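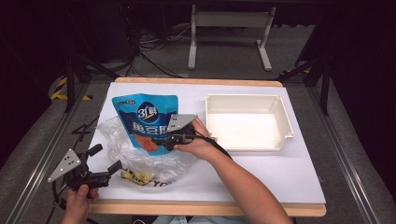
Section 2: Filling Your Snack Tray

Your Ditness tray is happiest on a flat table with plenty of elbow room, so take a moment to settle in before you start.

1. Spread a large sheet of white paper over the table and smooth it out to the corners.

2. Set the empty tray on the paper, on whichever side feels natural to you.

3. Take the snack pouches out of their clear plastic bag one at a time - there really is no hurry.

4. Lay the pouches flat in the tray, fronts facing up, so everyone can find a favorite.

Note: Stand-up pouches like to tip over. If you'd prefer them upright, start with a row along one wall and lean the next row against it.

Caution: Keep empty plastic bags away from babies and small children.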